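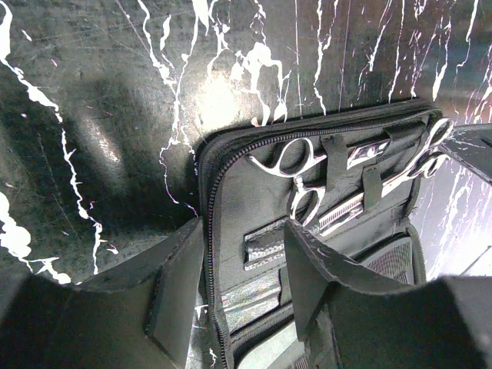 *Open zippered case on black marble-patterned surface*

## Wanted: singers who don't believe in warm-ups (or aren't sure)

Most of what gets said about warming up the voice is habit passed down from teacher to student. Lip trills, sirens, humming into a straw: all of it might help, and some of it may just fill the first part of a lesson. We would like to find out, and we are not promising an answer.

Pikcombe is looking for 17 adult singers for a small listening study starting in April. Choir members, band singers and people who only sing in the car are all fine. You don't need to read music or know your range.

**What you'd do**

- Come to 7 short sessions, some with a warm-up and some without
- Sing the same song each time, your choice, in any key
- Rate how your voice felt before you hear the recording

**What you won't get**

- Free singing lessons
- A bigger range, whatever you may have read online
- Praise

Travel costs are paid. Please don't apply if you have a sore throat that won't go away; see a doctor.

Write to Adwoa Bonsu at Pikcombe with a few lines on what you sing and what you doubt. Sanne Hermans handles the schedule and will reply with open times. No audition tapes, please.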